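Speaker notes, "Who Buys Your Old Stuff?" talk on secondhand selling for small shops
Plurkadside spring meetup, 12/05/2021

Slide 1. Say hi, thank the hosts, get the water bottle off the lectern before I knock it over. Mention I ran the Druridia resale shop and now I write listings for other people. Ask who has sold something online this month. Wait for hands!

Slide 2. Old computers. Leave both up while people settle.

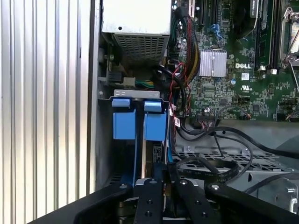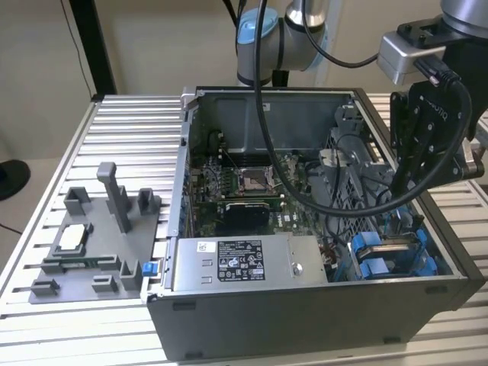 Slide 3. The big idea: people buy from the listing, so the listing has to answer the stuff they'd ask you across a counter. Does it work, what's missing, how big is it, can I send it back. My first lamp listing said "nice lamp, great shape" and I got so many emails asking how tall it was (fair enough, I'd have asked too).

Slide 4. Titles. Put the plain noun first. "Lamp, brass, reading" beats "Gorgeous vintage find" every single time, and I will die on this hill. Read the two sofa titles out loud and let the room pick. Pause here, somebody always wants to argue for "gorgeous."

Slide 5. Flaws. This is the part I care about most, so slow down. Put the scratch in the first 3 lines. Tell the dresser story: I mentioned the sticky drawer right up top, and the buyer wrote back to say that was why she trusted me. Then the Llorente teapot, where I buried the chip at the bottom and had to eat the return shipping. Don't rush the teapot, it gets a laugh.

Slide 6. Pricing. I had 500 listings up at Druridia at one point and I was pricing by mood. Bad! What helped was looking at what things sold for and ignoring what people were asking. Skip the spreadsheet if we're running late.

Slide 7. Shipping. Weigh it packed. Weigh it packed. Say it twice, they'll write it down. Boxes: I save every one that comes into the house and my hallway shows it.

Slide 8. Todiria. They asked me to redo 200 old listings and I only touched the title and the flaws line, nothing else. Explain why I left the prices alone (their call, and I wanted to see what the words could do). If someone asks for sales numbers, say I can't share those, but they hired me again for the fall.

Slide 9. Homework. Pick 2 listings tonight and rewrite the titles. Email them to me if you want a second pair of eyes, I really do answer.

Questions. Repeat each one into the mic, the back row couldn't hear last time. Sign-up sheet is by the coffee.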